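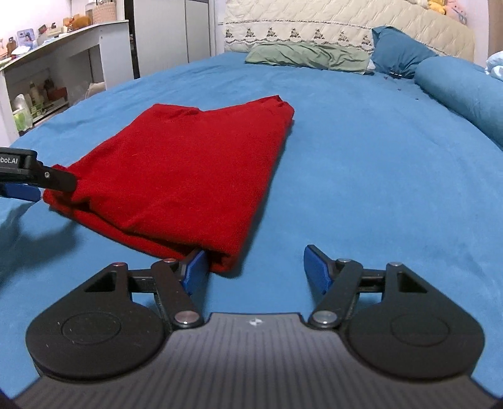
Two-handed garment task, view from the right-hand camera. Left gripper holding a corner of the folded item, right gripper at the near corner.

Kaltik Handheld Collection – Frequently Asked Questions

This page covers the questions we get most often from collectors and from teams that receive our data. Setup and charging are in the starter guide. Payment questions go through the Clirden portal.

GENERAL

What is being collected?

Short recordings of household tasks done by a person holding one gripper in each hand. Every recording is an example of a task from start to finish. The examples are used to train a policy, called Entili, that maps camera views and gripper positions to the next movement.

Why handheld grippers and no robot arm?

Arms are slow to move between homes and slow to operate by remote control. A handheld gripper gives the model the same fingers and the same camera position it will have later on the arm. The arm is added at the training stage, where hand paths that it cannot reach are filtered out.

What is an episode?

One attempt at one task. It starts when both grippers are open and in view of the start marker, and stops when both are open again and clear of the item. An episode may contain several grasps. It may not contain two tasks.

How many episodes are in a set?

A full garment set is 236 episodes. Sets can be split across several sessions and more than one home. A partial set can be uploaded and is marked as partial on our side.

How long is a session?

Two hours at most, including calibration. Grip force drops when people get tired, and the paths get shorter and jerkier. Both effects show up in the trained policy.

RECORDING

Do I need to clear the room?

No. Leave pillows, toys, shelves and anything else where they normally are. A policy trained only on clean backgrounds tends to fail in furnished rooms. Remove mail, screens showing personal data, medicine labels and photos of people if they can be read or recognized from the work area.

Which surface should I use for folding tasks?

A bed, a table or a sofa seat. A bed is harder because the sheet moves with the garment, so we ask for at least one third of each garment set to be done on a bed. Record the surface type in the session form. Do not smooth the sheet between episodes unless it has folded over onto itself.

Does the color of the garment matter?

A strong contrast between garment and surface makes edges easy to find. We accept these episodes, but a set made up only of them is of limited use. Include some items close in color to the surface. The session form has a field for contrast: high, medium or low.

Which fabrics are wanted?

All common ones. Knits stretch and bunch when pinched, and woven shirts hold a crease. The two behave differently enough that we count them separately. Socks and underwear are outside the current task list.

Where should I grip the fabric?

At a corner or along an edge, with the pads and never with the linkage. The fabric should sit between the pads, no deeper than the pad length. A grasp on the middle of a folded stack usually picks up an uneven number of layers and is hard for the model to repeat.

Can one gripper hold while the other presses?

Yes. Holding a corner with one hand and bracing or pressing the item with the other is a valid strategy. Keep the idle gripper in a natural position. If it is not needed for more than a few seconds, move it out to the side, still open.

Should the other gripper be visible in the camera view?

Part of the time. Each gripper camera looks forward over its own fingers, so the other one comes and goes. The model uses both views together. Do not change how you fold in order to keep both hands in the picture.

What about shadows?

Leave them. Your own shadow on the work surface is normal. Direct sun on the lens is a problem, and so is a lamp that flickers. Check the preview for banding before you begin.

How fast should I move?

A little slower than your usual pace, at an even speed. Pause for one count before closing on the fabric and one count after release. The pauses give the segmentation tool a clear point to cut on.

I dropped the item. Do I start over?

Continue if you can pick it up and finish within 15 seconds. Recoveries are useful, and a set with none gives a policy that cannot correct itself. If the item has fallen to the floor, stop, tag the episode as "dropped" and start a new one. Do not delete the file.

DATA QUALITY

What causes an episode to be rejected?

Lost tracking for more than 17 consecutive frames, a blocked lens, a bare hand touching the item, or two tasks in one file. Bare hands are the most common cause – usually a quick tug on a sleeve between grasps.

Do untidy folds count as failures?

An episode is graded on whether the final shape matches the task card. Small ruffles at a neckline or hem pass. An inside-out sleeve does not. Failed episodes are kept with a failure label and used to train the scoring model only.

Can I edit or trim a recording?

No. The camera stream and the position stream are matched by time, and trimming one breaks the match. Trimming is done after upload.

How often do I calibrate?

At the start of each session, after any battery change and after any knock to the finger linkage. Open and close each gripper fully during calibration. If the reported width is off by more than 2 millimeters with the pads closed, stop and contact support.

The pads look dirty. Does that matter?

Lint lowers friction. Wipe the pads with a damp cloth between garments of different fabric and let them dry. Replace a pad if its surface is torn or has come away at a corner.

STORAGE AND ACCESS

Where do the files go?

To the Fullent upload server, over a wired connection if one is available. Uploads resume after an interruption. Keep the local copy until the session status changes to "received".

Who can see the video?

Reviewers and the training team. Faces and readable documents are blurred before the data reaches the training team. A household can ask for its sessions to be removed at any time before a set is frozen. Sets are frozen on the last Monday of the month.

Is the data available outside the project?

The position streams are. The video is not, apart from single images cleared by the household.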